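Put the fruit on a plate

Posted by Catrin Samuel, Feb 24, 2019

Quick one because I've got a bus to Priltbridge in 25 minutes and this has been bugging me all week.

Fruit bowls. Bad idea. Always have been. I grew up with one, you probably did too, a big deep thing on the bench with apples on top and something terrible underneath. Mum's was brown pottery. There was a mandarin at the bottom of it once that had gone green all over, fur and everything, and us kids had been eating off the top for a fortnight.

A bowl hides things. That's my whole argument really. You see the top layer and the rest is a rumour.

So, plate. Big one. The biggest you own, the one that comes out for Christmas ham and then sits in the cupboard for eleven months taking up room. Flowers on it, gold edge, whatever, the uglier the better in my book. Use it! I pulled ours out in September and it hasn't gone back.
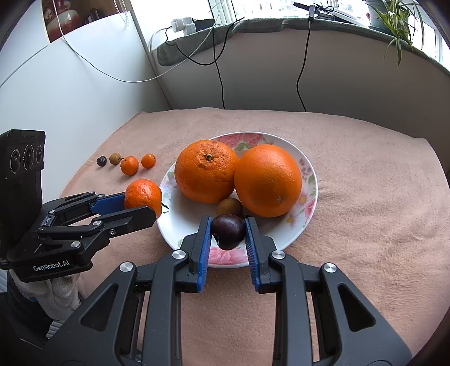 Oranges go down first and they hold each other up, mostly. Then the little stuff tucks in at the front where you'll see it. Passionfruit especially. People chuck them when they go wrinkly and it makes me want to cry, wrinkly is when they're GOOD. Smooth ones are sour as anything. In a bowl you'd forget you had one. On a plate it's right there looking at you and you go get a spoon.

And if it doesn't all fit, fine, let some sit on the table. Mandarins don't mind. A few odds and ends lined up on a blanket or a tea towel is perfectly good storage for a day or two, and it's softer than bare timber so less bruising. My sister thinks this looks like a jumble sale. My sister owns a three-tier Skandex wire stand, paid 45 dollars for it, and every peach she's ever put on it has come away with grid marks.

Ok the counter arguments, I know them. Things roll. Yes, a bit, if you've got a flat plate with no lip, so get one with a lip. Takes up space. Yes. So does the toaster and you use that for what, some 10 minutes a day. Fruit flies, well, you get those with a bowl too, only with a bowl you can't find what they're after.

The other thing is you buy differntly. I used to do a big bag of oranges, cheapest per kilo, and half went to the chooks. Now I get two. Two oranges, a kiwi, whatever odd thing the grocer has loose by the till. Last month it was longans, never bought them before in my life, ate the lot standing at the sink. When the plate's got gaps I go back. It's a shopping list you can see from the couch.

Not saying throw your bowl out. Put keys in it. Put lemons in it if you must, lemons last forever and nobody's sneaking a lemon after school.

Right, shoes, bus. Comments are open, be nice about my sister, she reads thsi.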